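3. Gray textiles in the household wardrobe

3.1. Respondents and diary

The laundry diary was sent to 323 households in Altby and Ekby in January. Of these, 300 returned a diary that was complete enough to be used. The two towns were selected because they have similar housing but different water. The water in Altby is hard and comes from wells, while Ekby receives soft water from the lake. We expected that this difference would be visible in how long people keep their towels, and the diary was first designed with this question in mind.

Each household was asked to follow 20 textile items through one month of normal use. The person who filled in the diary selected the items, under the condition that at least two of them should be towels and at least two should be pairs of socks. For every item the diary asked for the color, the material as given on the label (if a label was still present), the place where the item was bought, and the reason each time it was washed. When an item was removed from use during the month, a second form was filled in. We did not ask for the price, as the pilot round showed that most people could not remember it.

3.2. Color as a reason for keeping and removing

Gray was the most frequent color in the towel group and the second most frequent in the sock group, after black. This result was not expected by us. In the earlier interviews in Farah, white was mentioned far more often as the "proper" color of a towel, and several respondents there explained that a towel which is not white cannot be known to be clean. In the diaries the same idea appears, but it is turned around. Gray towels were described as "forgiving" or "easy", and a number of respondents wrote that they had replaced their white towels with gray ones when they moved, when a child was born, or when they got a dog.

The reasons for removing an item were different for the two colors. White towels were removed mostly for stains and yellowing. Gray towels were removed for changes in the surface: pulled loops, stiffness, thin places near the hem, or a feeling that the towel did not dry the skin any longer. It seems that when the color does not tell the owner that the towel is old, the hand must do it. Respondents used many words of touch in this part of the diary (rough, flat, hard, like cardboard), and very few words of sight.

For socks the matter is more complicated, as a sock is rarely removed alone. When one sock had a hole, the other was often kept for some time in a drawer or a bag. Gray socks were kept in this way more than patterned socks. The explanation given was practical. A single gray sock can be joined with another gray sock, even when the two are not of the same shade or age. We call this practice re-pairing, and we distinguish it from mending, which was reported by few households and mainly by those in Ekby.

3.3. Construction of the fabric

Color should not be discussed without the construction of the fabric. A terry towel has loops that stand up from the ground weave, and these loops hold both water and lint. A striped towel has the additional problem that the lighter yarn can take up color from the darker yarn during the first washes. Respondents with striped towels mentioned this often, and some of them washed the new towel separately for this reason. Socks are usually knitted, so they stretch in use and change their shape more than their surface. Gray items of both kinds are seen in Figure 2.
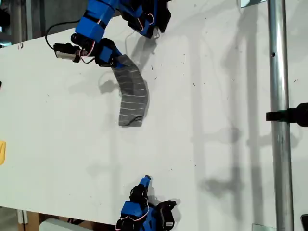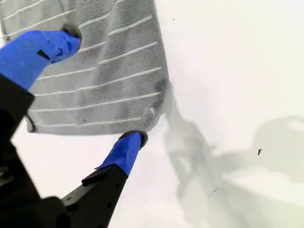
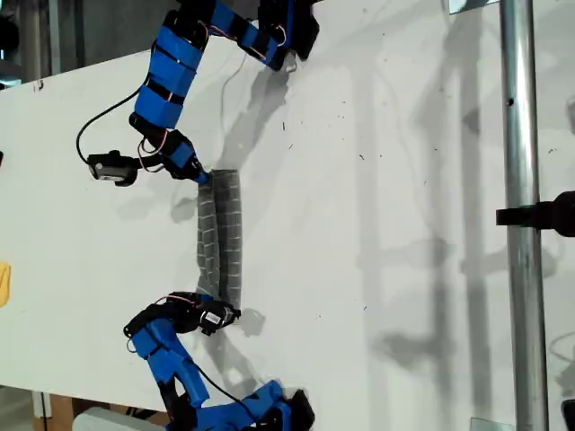
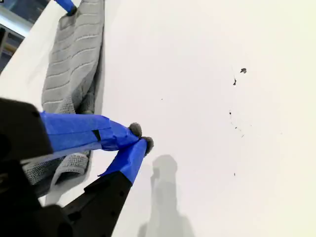

Figure 2. Gray sock on a white tabletop (first picture) and gray terry towel with thin white stripes (second picture). Photos: Gakia Textile Archive.

3.4. Sorting before the wash

Sorting was done by color in most of the diaries, but the place of gray was not fixed. Some households washed gray with black, some with white, and some had a middle load for everything that was "not really a color". The middle load was more common in larger households, where there is enough laundry to fill the machine with it. In small households the gray items waited, or they were added to the load that had space. Several respondents changed their method within the same month and did not comment on it.

The difference between hard and soft water was smaller than we had assumed. Households in Altby reported stiff towels more often, but they did not remove them earlier. Many dried their towels outdoors, also in the cold part of the year, and considered some stiffness to be normal or even pleasant. In Ekby, where indoor drying is usual, complaints were directed at the smell of the towel and at the long drying time. We therefore treat the drying place as a separate variable in Section 4.

3.5. Limits of the material

The diary covers only one winter month, and textiles used mainly in summer are missing from it. Shades of gray were named by the respondents themselves and were not compared with a color chart, so "light gray" in one home may be "dark beige" in another. Items with a pattern were coded by their main color. A striped towel in gray and white was thus coded as gray if the respondent wrote gray first, and this rule was followed in all tables below.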